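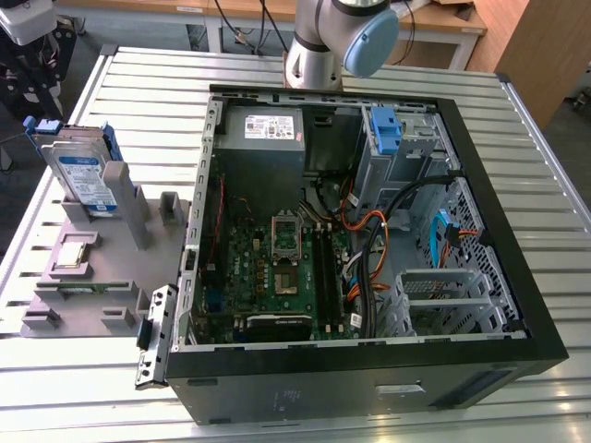 Speaker notes, student project session, October 7, 2018
Alaric Kasprzak

Slide 1. Say who we are. Student team, second year, project name Neves. Thank the Jandale people for the slot. Keep it to a minute.

Slide 2. The task. Arm has to put parts into a desktop PC: memory, processor, hard drives. The case lies on its side, open. Parts start in a printed tray next to it, each in its own place. Point out the chip in its square recess and the memory module in the long slot.

Slide 3. Why a tray. First version had parts flat on the table and the arm kept missing the grip. We printed holders and the misses dropped. Tray is on its third design — pass the old one around if there is time.

Slide 4. Numbers. 200 tries with the memory module, 83 good. Processor was harder, 43 good out of the same number. Don't rush this slide. People will ask what counts as good: part fully seated, no help by hand.

Slide 5. What went wrong. Module tilts in the grip on the way over. Socket bracket has to be open before we start, the arm can't do that yet. Cables get in the way on one side. Mention that Kisine wrote the first motion code and we still use most of it.

Slide 6. Next. Drives in November, then closing the bracket. Log files are shared, ask me for the link.

Questions. If someone asks about cost, the parts budget was $1621, arm not included.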